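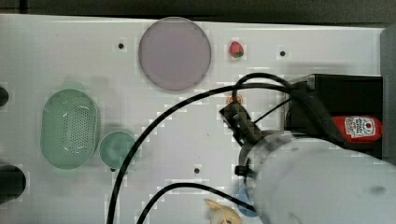 Plate, strawberry, colander and small bowl on the white table.

Play kitchen sets: table layouts

This page belongs to the Mutolik catalogue of play kitchen sets. Mutolik lists toy food and small kitchenware by item, with a short record for each piece and a gallery page for pieces laid out together. Entries were written by Tươi Mai and checked by Lộc Lâm. The work on this section was finished in October.

Items are entered under the plainest name that fits. A piece keeps its everyday name even where the maker's leaflet uses another, so a colander is listed as a colander and not as a washing basket. Colour is given as it looks on a white ground, which can differ a little from the colour of the same piece held in the hand. Pale greens and mauves suffer most from this, and the colour field for both should be read with some latitude.

Notes on the pieces

Colander. Pale green, translucent, oval, with straight long sides and rounded ends. The base is perforated with rows of small holes. Listed under drainers, sheet 90.

Plate. Round and flat, with a plain surface and a slightly darker rim. The colour falls between grey, purple and pink and is entered as mauve. Listed under tableware.
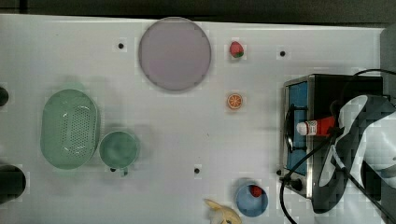
Toy fruit is recorded by form: whole, sliced or peeled. Sliced fruit gets its own line, as the cut face carries most of the detail and is what a buyer looks at when matching a lost piece. The orange is entered this way, with pale segment lines running out from the centre. Strawberries are whole fruit, red with a green leafy top, and the one in the light blue bowl is filed with its neighbour beside the plate under a single record. The Celora fruit list uses a different order, by colour, and the two should not be merged.

Bowls and cups share a sheet. The mint-green mug is kept next to the colander in the index because the shades are close, though a match in shade is no proof that two pieces were sold as a set. Where the record says "set", the box or leaflet has been checked – otherwise the field is left blank.

Record numbers run up to 2823. Gaps are withdrawn entries and will not be reused.

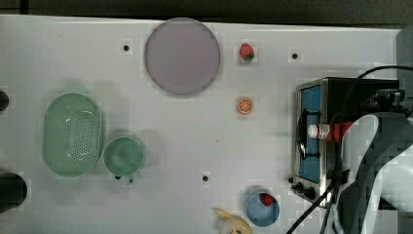
Corrections and cross-references

Toaster oven: filed under appliances, with a cross-reference from "cooker". Steel-coloured frame, black body, glass window in the door, two black control knobs. The blue interior goes in the notes field.

Banana: yellow, peel partly opened. Move from whole fruit to peeled fruit.

Older entries under Manalastas use the heading "sundries" for all three fruits. These are being changed as they come up. Corrections should quote the record number and the sheet, and go to Lộc Lâm.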